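Room Conditions Study: Ketton Building, Workroom 2

Student project report

1. Background

Our group was asked to look at comfort in one of the small workrooms in the Ketton building and suggest low-cost changes. The room is used for bench work most of the day. Users had complained that one side gets chilly in the afternoon while the other stays stuffy, and that the light is uneven over the work surfaces.

We did the work in January, when the outside air was cold and the door was usually kept shut.

2. Method

We put 2 temperature loggers in the room, one at each end, both at seated head height. Each logger took a reading every 40 minutes, and we ended up with 202 usable readings. A short paper survey went to everyone who used the room during the study, and 46 forms came back. Nabil Haddadin drew the floor plan and marked the fixtures on the walls and ceiling.

Airflow was checked with a strip of tissue paper on a stick. This is a crude method, but it shows direction well enough for our purpose.

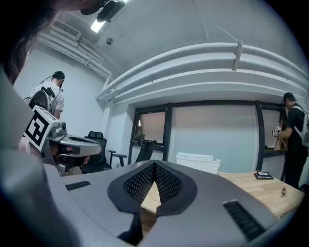
Air movement in the room depends mostly on what is up near the ceiling. Our first plan left out the overhead fixtures, so we went back and added them. The air conditioner is set high on the wall beside the ceiling, with thin pipes running along the wall under it and bending down toward the corner. Thick white pipes cross the upper part of the room as well. We did not test whether the pipes change the airflow, and the plan only records where they are. The ceiling light and the smoke detector were added in the same revision.

3. Results

The logger nearer the air conditioner read lower than the other one through most of the afternoon. In the morning the two were close. The survey agreed with this – most complaints about cold came from people seated on that side. Complaints about light did not follow any clear pattern.

4. Suggestions

Point the louvers upward during the afternoon and repeat the readings. Move the seats on the cold side farther along the bench. Add a desk lamp for close work – Hamel, the room next door, already has these.

5. Problems

One logger stopped overnight and had to be restarted, so those readings were dropped. We would also ask about clothing if we ran the survey again.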